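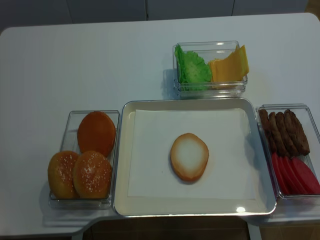
4.2 Component Service and Meal Choice

The two cafeterias in this study moved from plated lunches to component service in September. Under component service, the parts of a meal are kept apart until the diner reaches the counter, and the diner decides what goes into it. Rarnlow applied the change to every hot lunch. Dosside applied it to burgers and sandwiches only, and continued to serve soups and casseroles in the usual way. The difference was a decision of the two employers and was not part of the study design, so comparisons between the sites should be read with care.

Interviews were held with 43 diners after the change. Each interview lasted 20 minutes and took place in a meeting room away from the dining area. Janelle Pascual and Lovely Mangubat carried out the interviews at Dosside; Gunvor Åberg carried out those at Rarnlow. All three used the same question guide, which asked diners to describe their last lunch, the choices they remembered making, and anything they had left uneaten.

Diners at both sites spoke most often about control over small items. Few said that they had changed their main dish. Many said that they now left out a topping they had earlier removed at the table and thrown away. One Rarnlow diner described picking the same item out of her sandwich "for years" before she was given the option of refusing it. Statements of this kind came mainly from diners who had worked at the site for a long time and who had stopped asking the kitchen for changes.

A second group of answers concerned what diners could see before they chose. Under plated service, the contents of a closed sandwich were known only from the menu card. With the parts laid out separately, diners said they judged portion and freshness by eye and relied less on the card. Kitchen leads at both sites reported more questions about ingredients during the first weeks, and Rarnlow later rewrote its cards in shorter form.

Figure 2. Cooked patties standing on edge in a clear plastic container, next to a white tray with a slice of bread.

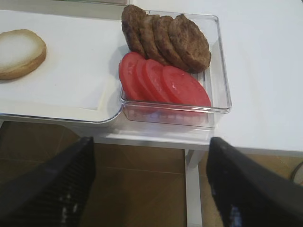 Longer waiting was the most common complaint. At Dosside, where burger days drew the largest crowds, diners reported that the line slowed when a person ahead of them stopped to decide. Some avoided the busiest part of the lunch period and came at 2 p.m. instead. Others returned to bringing food from home on those days. The kitchen lead at Dosside answered these complaints by placing the menu card at the entrance to the line, so that diners could make up their minds before they reached the counter. Interviews held after this step mention waiting less often, but they are too few to support a firm conclusion.

Answers about cost were mixed. Prices did not change at either site during the study. Even so, several diners believed that a meal with fewer parts should cost less, and a smaller group felt that they were now free to take more for the same price. Cabrera and Perometti noted a similar split in their earlier work on hospital dining rooms, and linked it to the way the price was posted. Our interviews did not ask about price signs directly, and the question remains open.

The interview material does not show whether total food waste fell. Diners' accounts of what they left uneaten depend on memory, and they may favor the answer that a diner thinks is expected. Section 4.3 therefore turns to the plate waste records kept by the two kitchens.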